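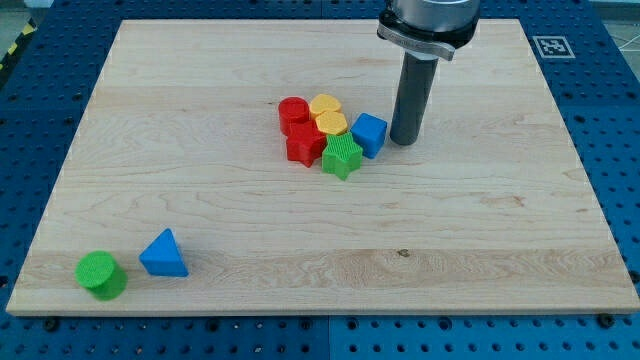 Jaxon Perron told me to forget the oil and go straight to a hard wax, as oil on pale timber goes yellow within a year and then you are stuck with it. I had already bought the oil, so this review covers both: the Bivley board oil and the Mulligan hard wax, used on maple boards in an ordinary kitchen.

The Bivley comes in a squat tin with a push-on lid. It is thin, smells faintly of nuts and goes on with a folded cotton cloth. On maple it soaks in unevenly. The plain areas take very little, while knots and darker streaks drink it up and need a second wipe. I left each coat overnight and rubbed off what was still sitting on the surface in the morning. The tin advises 2 coats. I found that too few for a board that gets daily use and ended up putting on four.

The finish is matt and feels like bare wood. Water beads for the first fortnight and then stops beading. Beetroot left a mark that came out with salt and half a lemon. Turmeric left one that didn't.

The Mulligan is a stiff paste. In a cold kitchen you have to stand the tin in warm water before it will spread. It needs more rubbing than the oil and my wrist knew about it the next day. The instructions give 20 minutes before buffing, and that is right in summer. In December I waited nearly an hour. If you buff too early it smears and you have to start again.

Once on, it is the better finish. There is a low sheen, crumbs brush off easily and the board can be wiped down after raw onion without keeping the smell. I have re-waxed mine once in 8 months. The oiled board has been done five times in the same period.

On colour, Jaxon was partly right. My oiled board has turned warmer, close to the shade of weak tea. I don't mind it. The waxed one has stayed much closer to how it was when I bought it from the timber yard at Stunton, and anyone who picked maple for its paleness should take note of that.

Neither product will rescue a board that has been left in the sink. Sand it back first, finish with a fine paper, and raise the grain with a damp cloth before the last sanding. Do both faces and all the edges, or it will cup.

The wax costs nearly twice as much as the oil, but a tin goes further. The shop in Stistotwood stocks both, and will sell you a small pot of the wax if you ask at the counter.

Bivley board oil: three out of five. Mulligan hard wax: four out of five, with one lost for the stiffness in cold weather.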